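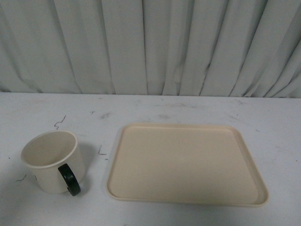
Section 2 — Cleaning the tabletop

1. Clear the table first. Mugs, pens, everything.
2. Push the curtain back so the hem stays dry.
3. Damp cloth, drop of dish soap. Wipe the whole top, back edge too.
4. Gray scuffs: baking soda paste, leave 2 minutes, rub lightly.

CAUTION: no scouring pads. They dull the finish and you cant get it back.

5. Pen or marker: rubbing alcohol on a cotton pad, small spot at a time. Rinse after. 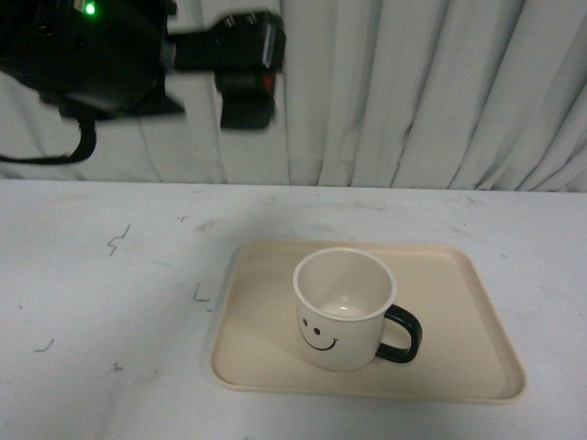

Shivam Joshi: Marker took me three goes with the alcohol. Old ink needs longer — worth adding to step 5?

Note: added. For old ink, repeat step 5, then dry with a clean towel.

6. Let teh top dry before anything goes back on it.

22 comments · 36 shares
© Trorkia Home Guides — Contact — Back to top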